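Sorting mixed toys and kitchen bits into two bins

Posted in Home & Storage

Matilde Barreto
We have two big gray bins with sloping sides that live on the table in the playroom. Everything the kids drag around the house ends up in them, so toys are mixed with cups, bowls and cleaning brushes. I empty them every couple of weeks and they fill straight back up. Is there a way of splitting things that a 4-year-old can keep to? I don't want to buy more bins.

3 replies

Anas Nimri
Use one bin for toys and the other for anything that belongs in the kitchen or bathroom. Tape a drawing on the side of each – a bear on one, a cup on the other. Kids that age can't read labels but they get pictures. Carry the second bin to the kitchen before supper and empty it there. Wash the cups and bowls before they go back in the cupboard, and keep scrubbing brushes out of both bins, on a hook if you have one.

Huaranga
just get smaller bins, big ones always turn into a dump

Fadstead
I agree with Anas on the drawings. Soft toys should have their own spot too – a shelf or the end of the bed works. They take up half the bin and hard things get lost under them. Check the inside of the bins while they're empty. Ours had paint flaking off one wall and I had to pick the bits out of a plush rabbit, so now I line that bin with an old towel and shake it out outdoors.
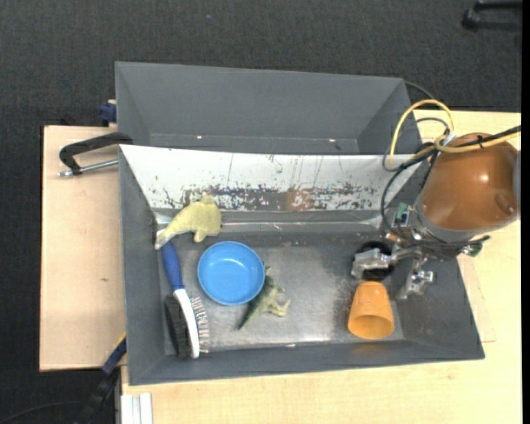
The towel goes in the wash at 90 with the dishcloths. If yours has a rubber backing, use a cooler wash. I change it when I empty the bin, and it takes 3 minutes.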